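3.2. Ritmos de reescritura en la novela de género autopublicada

El corpus Gresudis reúne 283 entradas de diario escritas por autores de fantasía y misterio durante la revisión de un segundo o tercer libro. Dos codificadores clasificaron cada entrada según la fase declarada (borrador, reescritura, corrección, maquetación) y el tipo de interrupción mencionada. Los desacuerdos se resolvieron por discusión, siguiendo el procedimiento de Mohammadi.

Las interrupciones domésticas aparecen en todas las fases, pero se concentran en la reescritura. Los autores las anotan de pasada, a menudo en la misma frase que el recuento de palabras del día, y pocas veces les atribuyen un retraso en la publicación.
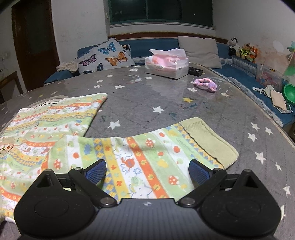
Figura 4. Toalla infantil doblada, con franjas de colores y setas de motas rojas.

En la submuestra Manport, los participantes que trabajaban con un editor externo describían la reescritura por capítulos. Quienes revisaban solos tendían a hacerlo por personajes o por hilos argumentales, y volvían con más frecuencia a escenas ya cerradas. La submuestra Prosach es demasiado pequeña para confirmar esta diferencia, por lo que se excluye del análisis de la sección 4.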